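From: Mared Gronow
To: home-plumbing list
Date: 16th January
Subject: Re: [home-plumbing] Joining the gray ribbed stuff under a sink

Ifor Penry wrote:
> Mared, did you ever get that laundry sink drain to stop weeping? I have
> the same gray ribbed hose with the soft sleeve on the end and I can't get
> the two halves to meet straight. Do you glue yours or just push it?
> Also, is the Hattori sleeve worth the extra over the plain one?

Hi Ifor, and hi all,

Yes, I did, finally, the weekend before last! Sorry to leave you hanging, December got away from me.

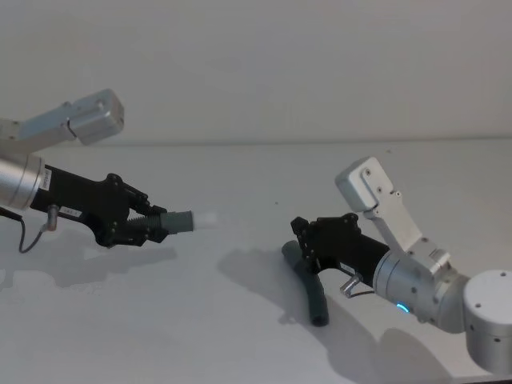
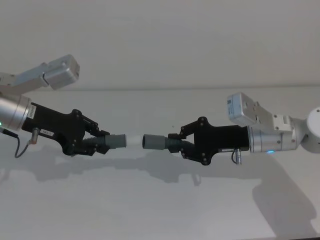
So, my sink. The drain runs behind the washer, and I had the hose in two pieces with the joint right where you can't get a hand in (thank you, previous owners). I'd been shoving one side at the other and hoping. What worked was pulling both pieces out into the open and doing the fit there. Look at how the ribbed part sits back by the fingers and the smooth sleeve comes after it, with the white tip out front, and in the second one the two halves are coming at each other from opposite sides. I was squeezing mine by the sleeve, which bent it every single time. Hold it back on the ribs and the sleeve stays round.

I don't glue. Tarun Chauhan swears by glue, and he's welcome to it, but I've had to take mine apart twice for socks and I'd have been cutting hose. I push it in with a little dish soap, then put a clamp on each side, screws facing out so you can reach them later. Snug, not gorilla tight.

On the sleeve, I bought the Hattori one at Irnell and paid for it, and the plain one is sitting in a drawer. The Hattori is a bit softer and went on easier with cold hands. Would I buy it again? Probably, but I wouldn't drive across town for it.

One thing I'm still not happy with is the hose length. I cut 40 inches and it sags in the middle, so I've got it propped on a scrap of two by four until I find a proper strap. If anybody has a strap they like for this size, tell me!

Llinos, I still have your hose cutter. I can drop it off Saturday if you're home.

Mared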